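Project Rirnine - bench notebook, cloth task
March, start 3:40 pm
At station 5: me, Desta Nigatu

Picked up where Do-yoon left off. The goal for the term is still the same: lift the cloth out of the box with both grippers, lay it on the table, fold it in half. The class demo only needs the lift and the first fold.

Changes before starting:
Finger pads wiped with alcohol.
Recording limit set to 4000 frames per take. The old limit stopped two takes early last time.
Striped cloth, clear box.

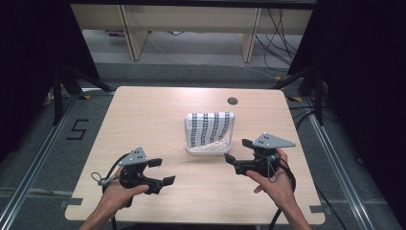

Takes

Did 7 takes. Takes 1 to 3 are usable. In take 4 I pinched two layers with the left gripper and the cloth came up in a bunch. Kept the file but tagged it "bunch". Take 5 is fine. Take 6, the box slid toward me when I pulled - need tape or a rubber mat under it. Take 7 is fine but slow.

Tracking on the right side dropped out in take 2, for some 89 frames. I think I had my wrist turned too far. Do-yoon, can you check whether Privar fills a gap that long or just skips it?

To do
Mat for the box.
Try starting with the cloth flat in the box.
Copy takes to the Hosetton drive (takes 1 to 5 done, 6 and 7 still on the laptop).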